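Linen room and laundry, monthly walk-through
Site: Nidadwood guest house, lower level
Month: June
Form 1248

**Exits and floor**

- [x] Corridor door opens fully. Cart was parked in front of it at the start, moved to the bay.
- [x] Floor drain clear
- [ ] Anti-slip mat by washer 2. One corner curls up. Tape is not a fix, order a new mat from Skendach.
- [x] Exit sign lit

**Dryers**

- [x] Lint screens clean
- [ ] Duct behind the left dryer. Clamp is loose and there is lint on the wall below it. Do not run this dryer overnight until the clamp is replaced.
- [x] Gas shutoff reachable, tag 3637 still readable

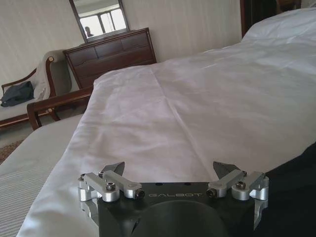 - [x] Load chart posted. The old chart from the Buenaventura site was still under it, so I took it down.

**Shelving and storage**

- [x] Upper shelves anchored
- [ ] Nothing stacked near sprinkler heads. Blankets on the top shelf are too high. Move them down one shelf.
- [x] Bleach and acid sour kept apart
- [ ] Shelf limit is 200 pounds. Label missing on the end unit.

**Folding area**

- [x] Step stool feet in good shape
- [x] Cords off the floor
- [ ] First aid kit: eyewash bottle expired, small bandages low
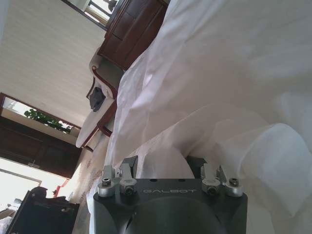 Can the left dryer be used during the day?

Only with someone in the room, and it has to be off and cooled down before the last person leaves.

**Carried over from May**

- Purinthorpe quote for the new duct still not in
- Light over the sink flickers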